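Oiling a butcher-block top: what are people using?

brumilska_shed
Posted 19:31 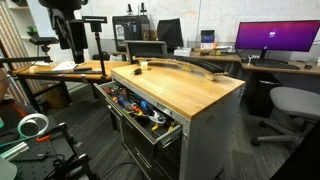
I've been using Danish oil on worktops for years and I'm starting to think it's a waste of money. Two coats, a day between them, and by September it needs doing again. Has anyone moved over to hard wax? The garage isn't heated, if that matters.

Cludley
Hard wax every time. Thin coat, wipe off all the extra after 15 minutes, leave it overnight. Mine has gone nearly 3 years and still beads water.

shetty31
Disagree. Hard wax is fine in a kitchen, but on a bench it marks and you can't patch it neatly. Plain boiled linseed, topped up when it looks dry. A tin costs next to nothing.

Cludley
You can patch it. Rub back the bad bit with a grey pad and go again. Linseed stays tacky for a week in an unheated garage.

shetty31
Only if you put too much on.

skeletti
Whatever you pick, do the underside as well. I only did the top of mine and it cupped over the first winter. Took it off, oiled the bottom, and it came most of the way back.

And lay the rags out flat outside to dry, don't leave them in a heap. Linseed rags can catch fire on their own.

brumilska_shed
Never did the underside, so that's the first job. Do I need to sand off the old Danish oil before waxing?

Cludley
Light sand with 120, then 180. Hoover it well and let it stand 2 days first.

shetty31
Or leave it alone and put linseed on.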